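Stondstead University Forum
Admissions and Student Life > Campus allocation for first-year students

Posted by registry_visser
Members are advised that first-year teaching in Engineering will be divided between the Stondstead main campus and the Plurska site from the autumn. There are 318 places at the main campus and 46 at Plurska. Applicants may state a preference until the end of June. Queries may be placed in this thread.
Kgomotso Visser, Student Registry

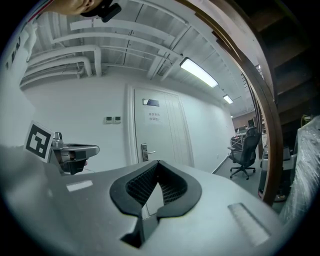 Gripper body with black U-shaped pad

Posted by d_ndlovu
Thank you for the notice. May I ask whether students placed at Plurska will retain full borrowing rights at the main library? The handbook is silent on the matter.

Posted by registry_visser
They will. Books may be ordered to the Plurska reading room, and orders placed before 11 a.m. are sent the same day.

Posted by Unathi Swanepoel
I must respectfully disagree with the division itself. The journey between the two sites takes 46 minutes by bus, and several second-year modules are taught at both. A student who rents near Plurska will be obliged to move after one year or travel daily.

Posted by zhaddad
I studied at Plurska and did not find this to be so. Rents there are lower, the town is pleasant, and the bus pass costs 79 a term. The greater difficulty was the canteen, which closed at two.

Posted by Unathi Swanepoel
With respect, Mr Haddad, the timetable was different in your day. Monday classes now end at six, and the last direct bus leaves at ten past.

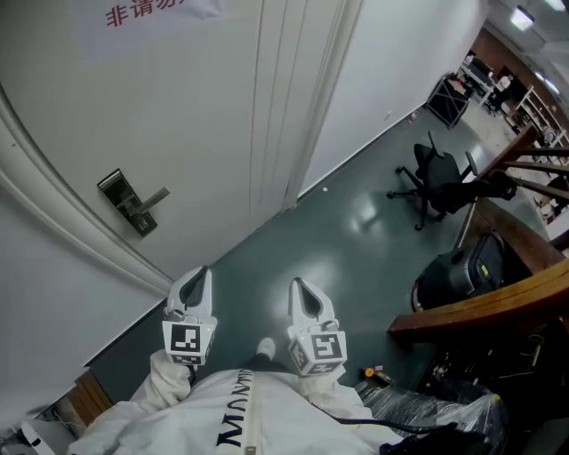

Two white hand-held grippers with square markers

Posted by r_nkuna
Could the Registry confirm whether the rooms at Zumar Hall are reserved for Plurska students? Form 2462 lists the hall under both sites.

Posted by registry_visser
Zumar Hall serves Plurska only. The form will be corrected. Ms Swanepoel's remarks on the bus have been passed to the Timetabling Office.

Posted by d_ndlovu
I should be grateful if the reply could be posted here, as my daughter must state her preference shortly.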